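## 4. Reconsidering the return rate

The case for reusable cups at public events rests largely on one number, the share of cups that come back, and we are less sure of that number than the people who quote it.

**Figure 1.** A clear plastic cup.

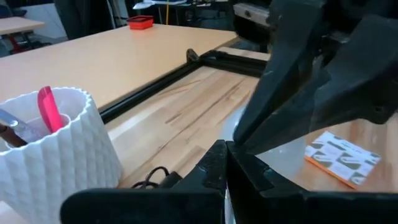
The Vevham pilot reported that nearly every cup handed out over the season was returned. The claim appears in the operator's summary, in the town's own press material, and in at least two later papers that cite the press material as if it were data (Uniyal and Srivastava; Phetsri). None of these sources says how a return was defined. We asked for the count sheets and were given sheets for one site, Rurholm, covering a single month. What follows is based on those.

### 4.1 What was counted

At Rurholm, staff counted crates at closing. A full crate was entered as a full crate, and a part-filled crate was rounded up if it looked more than half full. This is a sensible way to run a bar at midnight. It is a poor way to measure loss, as the error runs the same way whenever the last crate is more than half full, and the sheets record no case of rounding down. V. Bhardwaj, who designed the sheet, confirmed to us that there was no box in which to enter a part crate.

A second problem is what went into the crates. Clear plastic cups look much alike once they have been used (Figure 1), and the Rurholm bars also accepted cups from the neighboring food stalls, which bought their own from a different supplier. Grolleo, which washed the cups, sorted out foreign items at its plant but did not report them back to the bars. A stall cup dropped into a return crate was therefore a returned cup as far as the published rate is concerned. On 11 of the 30 evenings for which we have sheets, more cups were recorded as returned than had been issued. The pilot's authors describe this as "carryover" from earlier evenings. It may be. But carryover should leave a matching shortfall on the earlier evenings, and we could not find one.

### 4.2 The deposit

Supporters of the scheme credit the deposit for the high rate. The reasoning is familiar: people who have paid for a cup will bring it back to get their money. We do not doubt that some do. The evidence offered, however, is a survey of 400 visitors who were approached while standing in line at the return counter. Asking people in the return line whether they return their cups will produce a high figure under almost any conditions, with or without a deposit. S. Bhardwaj makes the same complaint about an earlier survey in Kushwaha, and we are surprised that the design was used again.

It also matters who returned the cups. In Kushwaha, a small number of people collected abandoned cups and redeemed them in stacks. From the point of view of litter this is a good result, and we would not want it discouraged. It says little about whether the deposit changed the habits of the people who bought the drinks, and that was the stated purpose of the pilot.

### 4.3 Use cycles

The environmental claim depends on how many times each cup is used before it is retired. Here the pilot report divides total servings by cups in stock at the end of the season. Cups bought partway through to replace missing ones are left out of the divisor. The purchase records we were shown include one top-up order of 2,000 cups, delivered in July, and we cannot say whether there were others. Adding even that one order lowers the average number of uses per cup, and it fits awkwardly with a scheme said to lose almost nothing.

Phetsri argues that top-up orders reflect growing demand, and this is possible. Servings did rise in July. They had fallen again by the end of August, though, and no surplus appears in the closing stock. The cups went somewhere.

### 4.4 What can be said

We have no quarrel with reusable cups as such, and nothing in the Rurholm sheets shows that the pilot failed. They show that its success has not been measured. A weighed return at the wash plant, after sorting, would cost little and would settle most of the points raised above. Uniyal and Srivastava propose tagging each cup individually, which seems to us a great deal of expense for a question that a set of scales could answer.

Until such figures are available, we treat the published return rate as an upper limit and leave it out of the comparison in Section 5. Readers who prefer to keep it in will find the necessary inputs in the appendix, with the July order listed separately.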